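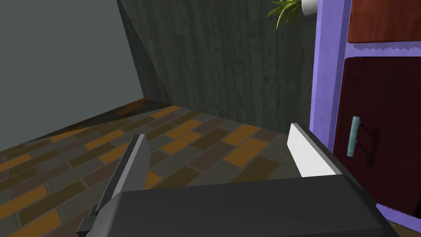 Figure 9. Wrist view in the simulator, fingers open, before the approach to the cabinet door.

5. Setting up the wrist view and the door-pull task

Do this section after the arm loads without red text in the console. If you still have red text, go back to section 4 and make your peace with it there.

The Rallaretti workcell in simulation is a kitchen with opinions about color. Your copy will pick its own floor, walls and cabinet paint each time the seed changes. A lavender cabinet is a valid cabinet. Please stop filing tickets about it.

5.1 Load the room

1. Start Werklow and open the Brendham kitchen project.
2. Set the room seed to 457. Any seed will run, but the figures in this guide use that one.
3. Press Reset Room and wait for the progress bar to fill. It will fill, sit there, and then think for a while longer.
4. Switch the viewer to Wrist.

Note: The viewer opens on Overhead every time, whatever you chose last. We have asked.

5.2 Check the wrist view

1. Confirm that both fingers are in view and that the palm housing sits along the bottom of the picture. If you see only floor, the camera is still mounted to the base link. Change its parent to the palm and reset.
2. Look at the gap between the fingers. You want clear floor there. If a finger covers the gap, lower the camera tilt one notch at a time.
3. Check that the door handle is in view before the arm moves. In Figure 9 it is the pale teal bar on the maroon door, at the right.
4. Save the camera pose under a name you will recognize in November. "test2_final" is taken, several times.

Caution: Do not correct the view by dragging the palm. The camera will look perfect and every recorded pose will be wrong.

5.3 Set the fingers

1. In the Gripper panel, click Open Fully.
2. Set the close speed to 5. Higher values work on mugs and tend to go straight through handles.
3. Set the contact stiffness to 680. Leave the damping box alone.
4. Click Close, then Open. Both fingers should move together and stop without buzzing. Buzzing means the solver step is too long; halve it and try again.

Note: The two fingers may render in different shades of gray depending on where the light falls. The material is the same for both, so don't repaint one to match.

5.4 Run a dry approach

1. Select Door Pull from the task list and tick Stop Before Contact.
2. Press Run. The wrist should turn until the fingers can close on either side of the bar. For an upright handle, that means one finger to the left and one to the right.
3. If the arm heads for the drawer, the target is set to Nearest Front. Change it to Lower Door.
4. If the elbow passes through a wall, collision is switched off for the room. Turn it on under Room > Physics and run again from step 2.

Hanging plants have no collision shape in this release. The arm will pass through the leaves and feel nothing.

When the dry approach stops cleanly, untick Stop Before Contact and continue to section 6. Users of the Ông controller need the adapter in Appendix B first.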